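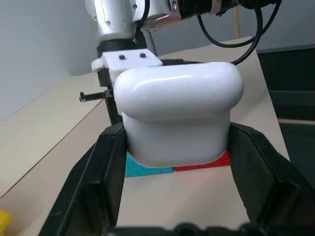 I've spent most of the winter learning fiddle tunes by ear and I have OPINIONS now, so get comfy. I started at 41 with sheet music, like a good student, and sounded like a good student. The switch to listening is what got me playing with other people. If you carry earbuds in one of those white cases with the rounded edges, you already own most of the gear. The rest is a cheap fiddle and neighbors who like you.

Print | Email this thread

My teacher is Shona Morrison, who wouldn't let me touch the instrument for the first 2 weeks of any new tune. I just had to hum it. In the car, at the sink, in line at the pharmacy (sorry, everyone). I thought this was a trick to save her own ears, and maybe it was, but when I finally picked up the bow my fingers kind of knew where to go.

The tune that broke me was "Traltach." It's a slow thing in A minor that turns into a jig if you let the wrong people near it. It's supposed to go back to 1762. Hamish Lowther says it's way younger than that and somebody's grandpa made up the date to sell songbooks. We've had this argument at every session since March and I'm no closer to an answer.

OK so, how I listen. First time through I do nothing. I sit down, no phone, no dishes. You only get one first time with a tune and I wasted so many of them folding towels.

Second round, I listen for where it comes home. Every tune has a note it wants to land on. Hum that one note under the whole thing like a bagpipe drone and you'll hear which parts pull away from it. This alone fixed half my wrong notes!!

Then I take the A part in tiny chunks. Five notes, maybe six. Loop them till they're boring, then add the next few. I used to try to grab a whole line at once and I'd end up with mush in the middle.

About slowing recordings down: yes, do it, but come back up to speed every day, even if you crash. I lived at 70 percent for a month and built myself a beautiful slow version of a reel that I could not play with a single living person. Magnus Munro started it at session tempo and I was left holding my bow in the air like I was hailing a cab.

Also, get more than one recording. I learned "Silumach" off a single track and picked up every one of that player's little hiccups as if they were part of the melody. There's a spot in the B part where she catches her bow on something. I played that catch for weeks. Shona about fell off her chair.

Accept cookies? We use cookies to remember your settings and show you posts you may like. Accept all | Manage choices

Speakers or earbuds? People ask me this a lot, and I go back and forth. Speakers are better for the drone thing because you can hum along and hear yourself in the room. Earbuds win for catching ornaments – all the quick little flicks that vanish over a kitchen fan. My compromise is one earbud in and one ear open, with the fiddle on the open side.

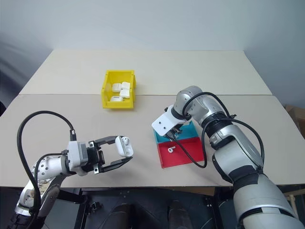
Four white earbud cases in a yellow bin. Try finding yours in a pile like that. Put a sticker on it.

Back to the tunes. Pieter Van Loon came over from the cello world and he can't stand that there's no "correct" version of anything. He asked Hamish which of three endings was right and Hamish said "whichever one we're playing," and then played a fourth one. Pieter wrote it down anyway. I love Pieter.

I do still use notation, by the way. I'm not a monk about it. I jot down the first two bars of each tune in a pocket notebook, only the start, so I can get myself going. If I can get in the door, the rest usually shows up. If it doesn't, back to humming.

Session manners for ear learners, since I got these wrong: if you don't know the tune, don't hunt for it out loud. Sit back, fiddle on your knee, hum under your breath. Record it on your phone if folks say that's OK. Niall Jardine lets me record anything he plays as long as I never, ever play it back in front of him.

Somebody wanted to know how many tunes I have now. There are people at our session with 300 easily. I have enough to get through a cup of tea, and a handful more that I can follow if I sit next to Magnus and watch his fingers.

What I'm working on this week: the B part of "Mtshali," a waltz Shona brought home from a summer camp. It has a big leap up to a high B that I miss every single time, sometimes flat, sometimes sharp, so at least there's variety. If you have a good way to practice jumps that doesn't involve upsetting the dog, my replies are open.

5 comments | Share this thread | Sign up for our newsletter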